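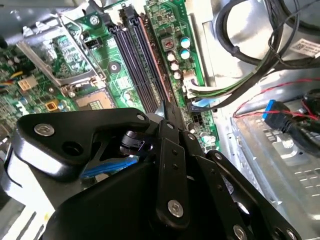 Bench notes: desktop teardown, revised order of work

The Stidex refurbishing bench has changed the order in which desktop towers are taken apart. The old sheet started with the drives and left the processor until the board was out of the case. The new sheet treats the processor as a job to be done with the board still screwed down, where the chassis keeps it flat and the socket lever can be worked without the board flexing.

The tower goes on its side with the panel off. Memory comes out first, then the cooler, then the processor. Open the lever fully and let the load plate swing clear before touching the chip. Lift straight up. Processors go into a clamshell tray and memory into an antistatic sleeve, both marked with the unit number. If the socket is to stay open for more than a few minutes, fit a cap. Bent contacts were the largest single cause of rejected boards in the last batch of 135 units, with 10 boards written off.

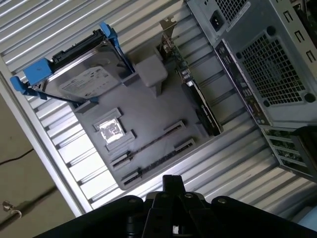 Wustetier, February

The second part of the sheet covers the stripped case. With the motherboard out, check the tray and its raised standoff points for stray screws, then run a soft brush over the slotted openings and the fan grille. Do this before any drive is released from its caddy.

A 3.5-inch hard disk in a blue plastic caddy comes out with the caddy. Read the label, enter the serial number, and only then separate the two. Caddies are stored by type in the Dantas racks, row 76. Do not mix them with the older screw-in brackets, which look close enough to cause trouble and do not fit the same bays.

Graphics cards are handled by the metal bracket and the edge of the cooler shroud. Cards go to the test shelf; cases go to cleaning.

Villads Overgaard has rewritten the cable section, which now asks for SATA and power leads to be unplugged at the board end first and folded back over the chassis wall. Pull on the connector body. Leads that have taken a set are kept with their case, as replacements of the correct length are slow to arrive.

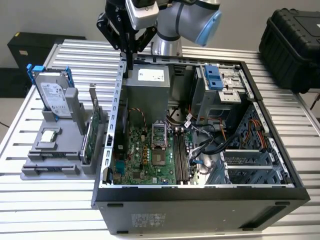
Power supplies

Supplies remain in the case unless the unit is marked for parts. Copy the label details to the intake form, including the output ratings. Removed supplies are tested on the Jundo load tester and logged under form 716. Any supply without a readable label is scrapped.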